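Cable dress on a ceiling-hung arm - how much slack at the wrist?

Posted in: Robots at home and in small shops
Tags: cables, strain relief, gripper, maintenance

gazi_bench
Hi all! I've been having a great time with my first proper cell, an arm mounted overhead so it works downward onto a table. The current job is opening and closing the door of a countertop oven, and I love watching it. My trouble is the cabling. I've had the gripper drop off the bus 7 times since February, always with the wrist turned well over, and always back again once the arm goes home. The controller logs code 603, and the manual just says "tool communication lost" (thanks, manual).

I have reseated the plug at the wrist and swapped the short tool lead for a new one from Bostix. No change. At the moment the long cables hang in big free loops, and I never know if I should pull them in tight or leave them be.
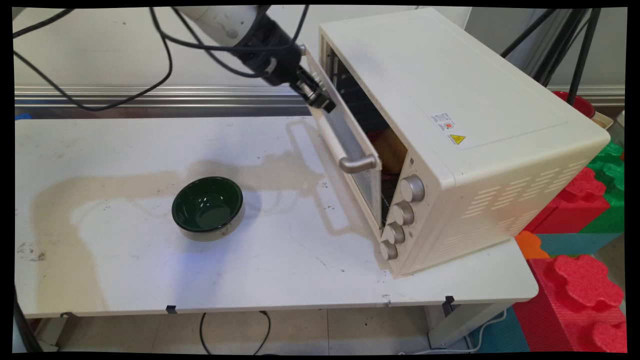

Is there a rule for how much slack to leave at the wrist?
Leave enough that the cable still hangs in a soft curve when the wrist is at the far end of its travel in both directions, and then add a hand's width. Check it at slow speed with the last joint turned all the way one way, then all the way the other.

That's what the fellow at the parts counter told me, anyway, and I did it, and it helped a bit. But the dropouts haven't gone away completely, so I'd love to hear how other people route theirs. Velcro or zip ties? One fixed point or several?

dradholm_cells
Oh, I like this one, because I fought the same thing for most of a winter! A fault that comes and goes with wrist angle is nearly always a wire that's broken inside its jacket, or a connector taking a side load. Since you've changed the short lead already, I'd look at the long one.

With the arm stopped and the power off, unplug both ends and put a meter across each conductor while you bend the cable gently, a few inches at a time. Go slow near any place it's been tied. On mine the bad spot was right under a zip tie I'd pulled down hard - the jacket looked perfect and one conductor inside had let go. I had about 2254 hours on the arm by then, all of it on the cable that came in the box.

When you put it back:

Use Velcro wraps, snug enough to hold but loose enough that you can slide the cable through with two fingers.
Fix the cable firmly in one place on the forearm and let it float between there and the wrist.
Put a clamp close to the plug so the plug itself never feels a tug.
Keep the motor power and the tool signal in separate runs if you have the room.
Buy cable sold for continuous flexing and look up its bend radius. Ordinary patch cable will work beautifully for a month or two and then drive you up the wall.

Then jog through every position in the program, slowly, with one hand on the stop button, and watch the loops the whole way. For an oven door I'd pay extra attention to the fully open position. You don't want a loop sagging onto the handle or anywhere near a hot surface.

Please come back and say what you find, I really enjoy these hunts.

tinshed4
had 603 on a Fukau controller, was the ground screw. tighten it

gazi_bench
Update! I did the meter test and conductor 4 goes open when I bend the long cable close to the forearm tie. So it was the cable! A flex-rated one is on order. I checked the ground screw too while I was in there and it took another quarter turn, so thank you both. Does anyone know if the Velcro wraps get brittle near heat, or should I look for something else on the last stretch by the gripper?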